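首页 产品 收纳与台面 配件 售后 联系

Skomidero 白色台面整理桌

阅读时间 15 分钟
分享 2 评论 15

Skomidero 是 Binerora 的一款小型整理桌，白色台面，单层，不带抽屉。设计用途是在家里或门店后间处理小件日用品：分拣、核对、装袋、补货前的摊放。牙膏、牙刷、小瓶装的洗护用品、创可贴、棉签，这一类东西体积小，形状不一，放在床上或者洗手台边上很容易混在一起，有一张专门的桌子会省事很多。

桌子高 70 厘米，台面进深 522 毫米。宽度有窄版和宽版可选，两个版本用的是同样的桌腿和同样的连接件，以后想换台面，不需要重新买整张桌子。下单的时候请看清楚版本名称，窄版在订单里写作 S，宽版写作 L。

高度怎么来的

70 厘米比一般的厨房台面低，坐着和站着都能用。坐着的时候，普通餐椅推进去，前臂可以平放在台面上。站着的时候需要稍微低头，做十几分钟的整理没有问题，长时间站着操作的话，我们建议另配加高脚。加高脚是单独的配件，四只一组，装在原来的脚垫位置。

这个高度是由产品负责人 Ksawery Pietrzak 定下来的。早期的样品做得更高，在 Yatsenko 门店试用了整个七月，店员反映站着分货确实舒服，但坐着填单子的时候肩膀要抬起来。后来把桌腿改短，站姿的需求交给加高脚解决。试用结束以后，那家店留下了两张，一张放在收货口，一张放在后间靠墙的位置。

进深 522 毫米是跟着收纳盒走的。Ranow 系列的浅盒竖着放，前面还能留出一块可以干活的空地方。以前有客户问过为什么不做成整数，原因就在这里：做小了，盒子会悬出台面后沿；做大了，桌子放进窄过道以后人过不去。

台面

白色台面主要是为了看得清楚。小东西放在深色或者带花纹的桌面上，眼睛要多找一会儿，特别是透明盖子、浅灰色的小零件、剪下来的标签角。白色台面上，带颜色的包装一眼就能分开，颜色淡的东西也能靠影子认出来。

颜色只有白色一种。我们收到过木纹和浅灰的询问，目前没有计划。

台面没有印刻度，也没有分区线。样品阶段印过一版带格子的，试用的人说格子用处不大，每批东西的大小都不一样，格子反而让人老想着对齐。需要分区的客户可以用纸胶带自己贴，撕的时候慢一点，沿着台面平着拉。纸胶带不要长期留在桌上，最好当周就撕掉，放久了胶会留在表面。

四个角做了圆角处理，前沿也倒过边，手腕搁上去不硌。后沿是直的，方便靠墙。

关于软管类物品

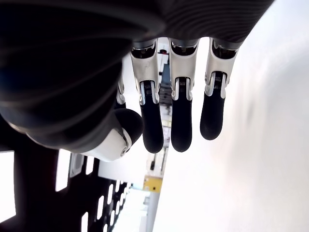
牙膏、护手霜、药膏这些软管，在整理的时候有自己的麻烦。它们一头是盖子，一头是压平的封口，重心偏在一边，竖着放要靠盖子站住，盖子小的根本站不稳。平放倒是最省心，可是几支并排放在一起，轻轻碰一下就会挪位，最后横七竖八。

我们的建议是把软管全部平放，盖子朝同一个方向。习惯用右手的人，盖子朝左会顺手一些，拿起来的时候手落在管身上，不会捏到封口。封口那一段很薄，管子快用完的时候尤其容易折出死角，折过的地方以后挤不干净。

已经开封的软管先检查盖子。翻盖的按到底，旋盖的拧紧，再放上台面。盖子边上有残留的膏体，用湿纸巾擦掉，不然会粘在桌上，干了以后要泡一下才能擦下来。开过封的和没开过封的分开放，没开封的可以进收纳盒，开过封的单独装袋。

核对有效期也是在这一步做。不同牌子的日期位置不一样，有的压印在封口上，有的喷在管身背面，有的只印在外盒上。外盒扔掉之前先看一眼，如果日期只在盒子上，就拿油性笔把日期抄到管身。抄的时候管子下面垫一张纸，笔容易滑出去，油性笔画到台面上可以用酒精棉片擦掉，越早擦越容易。

摆放的位置

整理桌不需要放在房间中间。靠墙、靠窗、浴室门外的过道，都可以。唯一的要求是头顶或者侧前方有灯。白色台面会反光，灯正对着眼睛的时候会刺眼，把灯往旁边移一点，或者换成带罩子的灯，情况就好了。

不要放进淋浴间，也不要放在会直接溅到水的地方。桌腿的连接件虽然做了防锈处理，长期泡在水汽里还是会出问题。浴室干湿分区做得好的，放在干区没有关系，用完把脚垫下面的水擦一擦。

地面不平的时候，先把四只脚垫都拧到最紧，再看哪只脚悬空，把悬空的那只往外旋，直到桌子不晃。有些客户习惯四只脚一起调，调来调去越来越高，最后还是晃。铺了瓷砖的老房子，脚垫刚好落在砖缝里也会晃，挪开一个手掌的距离再试。

承重

台面均匀承重 15 公斤。这个数值对洗护用品和小件日用品来说够用，但不适合放台式缝纫机、微波炉或者成箱的瓶装水。也请不要坐在上面，不要站上去换灯泡。

靠近前沿的位置不要集中放重物。整箱的东西先放在地上或者旁边的凳子上，开箱以后一件一件往台面上拿。箱子底部常常带着沙子和钉子，直接拖上台面会划出痕迹，这种划痕不在保修范围里。

安装

包装里有台面、四条桌腿、连接件一袋、脚垫四只、内六角扳手一把、说明卡一张。说明卡上写了台面材料和清洁禁忌，请不要随包装一起扔掉。

安装需要一个人，地上铺一条毯子，台面正面朝下放好。桌腿上端有一个小缺口，缺口朝桌子内侧。四颗螺丝先都带上，不要拧紧，等四条腿全部装好，把桌子翻过来站正，再依次拧紧。如果先把一条腿拧死，对面那条腿的孔位可能对不上，需要全部松开重来。

翻桌子的时候抓桌腿上端，不要抓台面边沿。宽版建议两个人翻。

用过一个星期以后再拧一次螺丝。新桌子的连接件会有一点松动，这是正常现象，拧过这一次以后基本不用再管。

清洁

平时用拧干的湿布擦，擦完用干布收一遍。牙膏、洗面奶之类的残留，先用温水润湿，等它变软再擦，不要用刀片刮。指甲油、染发剂请尽快处理，白色台面沾上染发剂，过夜以后很难完全去掉，我们的售后每个月都会收到这样的照片，能做的只有建议更换台面。

不要用钢丝球，不要用带颗粒的去污粉。顺便提一句，牙膏本身也含有细小的摩擦颗粒，网上有人教用牙膏擦白色家具，我们不建议这样做，擦多了那一块的光泽会和旁边不一样，从侧面看很明显。

酒精可以用，少量，局部。漂白水不要用。

日常使用的一套做法 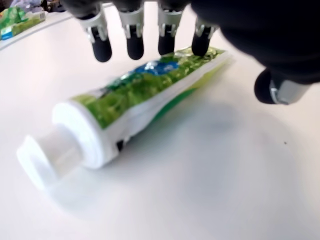 下面是 Yatsenko 门店后间现在的做法，家庭用户可以照着删减。

周一早上开门前清空台面，湿布擦一遍。送来的小件按种类分成几堆，软管一堆，硬瓶一堆，纸盒一堆，剩下说不清种类的放在右手边最远的角上，最后处理。先做软管，它们最容易滚下桌。每支拿起来看三个地方：盖子、管身、封口。盖子松的拧紧，管身有压痕的放到一边，封口有渗漏的直接登记退货。

看完的软管平放进 Ranow 浅盒，盖子一律朝外，补货的人从外面就能数出有几支。盒子不要装到满，最上面一层和盒沿平齐就停，盖盖子的时候管子不会被压到。

硬瓶竖着放，泵头锁好。纸盒检查封签，压扁的角用手推回来，推不回来的降价处理。最后剩下的那一角通常是赠品、试用装和没有条码的东西，装进透明袋，袋口写日期。

这样做完一轮，台面应该是空的。留在台面上的东西到下午就会变成两倍，店里的人对这一点都有体会，所以规定下班前台面不留货。

家里用的话，步骤可以少很多。把浴室柜里的东西全部拿到桌上，重复的并到一起，过期的扔掉，还剩一点的排在前面先用。几支快用完的牙膏不必都留着，挑一支放在杯子旁边，用完再拿下一支。出门带的小包也可以在这时候配好：一支牙膏、一把牙刷、一小瓶洗发水，平放在台面上看一遍有没有漏，再装包。带盖子的东西装包前都单独套一层小袋，行李在路上受压，软管最先漏。

配件

Ranow 浅盒：半透明，可叠放，盖子另售。适合放软管、牙刷、小包装纸巾。不适合放高瓶。

Ranow 深盒：和浅盒同宽同长，两种盒子可以混着叠，深的放下面。

加高脚：四只一组，只适用于 Skomidero 系列。装上以后请重新调平。装了加高脚的桌子不建议再推来推去，搬动时抬起来走。

挡边条：装在台面后沿和左右两侧，防止圆的东西滚下去。前沿不能装。装挡边条以后，清洁时要多擦一道缝，不喜欢擦缝的客户可以不买。

替换台面：S 和 L 两种，颜色同为白色。单独订购时不含螺丝，请保留原来的连接件。

替换脚垫：两只装。脚垫磨平以后桌子会在光滑的地面上滑动，看到橡胶变亮就可以换了。

规格

产品名称：Skomidero 整理桌
品牌：Binerora
台面颜色：白
高度：70 厘米
台面进深：522 毫米
版本：S（窄）、L（宽）
均匀承重：15 公斤
抽屉：无
脚垫：可调
保修：2 年
安装：用户自行安装，附扳手

常见情况

桌子收到时台面有一层保护膜，膜是透明的，有的客户用了几个月才发现没有撕。膜下面进了水会发白，看起来像台面坏了，撕掉就好。从角上起膜，用指甲轻轻挑，不要用刀。

台面有轻微气味属于新包装的味道，打开窗户放一天再用。放食品之前请另外垫一层干净的垫子，这张桌子没有按食品接触用途来设计，切菜和面都不合适。

左右两条桌腿看上去颜色略有差别，多半是灯光的关系。如果换一个位置看仍然有差别，请在自然光下拍照发给售后，注明订单号和版本。

窄版能不能两张拼在一起用？可以，台面侧边是直的，拼起来有一条细缝。小件会卡在缝里，棉签和别针尤其多，拼好以后从下面用宽胶带把缝封住。我们不提供拼接用的连接片。

有孩子的家庭请注意，药膏和牙膏都不要长时间摊在台面上，70 厘米的高度，刚会走路的孩子踮脚就能够到前沿。整理到一半需要离开的，把东西收进盒子，盖好。

窄版可以放进大多数洗衣机旁边的空位，但洗衣机脱水时的震动会传过来，台面上的东西会慢慢移动。脱水的时候先停一停，或者把桌子拉开一点，两边不要挨着。

保修和退换

保修 2 年，从签收那天算起，范围包括桌腿、连接件和台面本身的开裂、起层。染色、划伤、超重使用造成的变形不在范围内。保修期内更换零件不收费，来回运费由我们承担。

没有安装过的桌子可以退，包装要完整，螺丝袋没有拆开。已经安装的桌子，如果是零件问题，先联系售后寄零件，大部分情况换一条腿或者一袋连接件就能解决，不用把整张桌子寄回来。

联系售后时请准备好订单号、版本（S 或 L），以及问题位置的照片两张，一张近的，一张能看到整张桌子的。只发近的那张，我们常常分不清是哪条腿。工作日下午四点以前收到的邮件当天回复，四点以后的第二个工作日回复。

返回顶部 相关产品 安装说明下载 评论 15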